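Toy Kitchen Study: Project Report
Omid Heydari and Nasrin Parsa
Sep 19, 2024

Our project looked at how pretend play can help young children learn to follow a list. We set up a toy kitchen in the Illdale reading room and made 26 printed cards to go with it. The budget was 400 dollars, and most of it went to the kitchen.

Nasrin drew the cards and Omid wrote the instructions for parents. We tried 6 layouts in May and kept the one with the fewest words.

Card against the gray panel 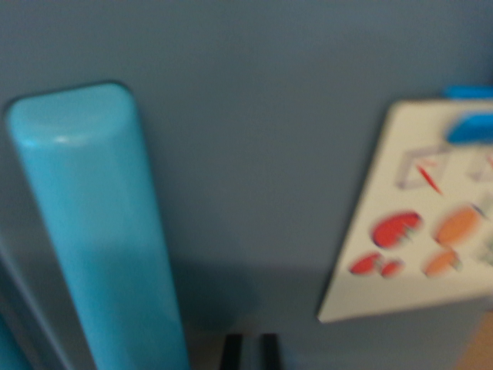
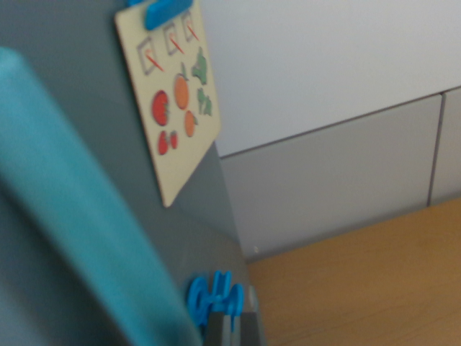 Choosing where to put the cards took longer than drawing them. On the counter they got covered by dishes, so we moved them up to where a child could see them while standing. The blue clip holds a card by its top edge and leaves the checkboxes and the tomato showing. We would use thicker paper next time.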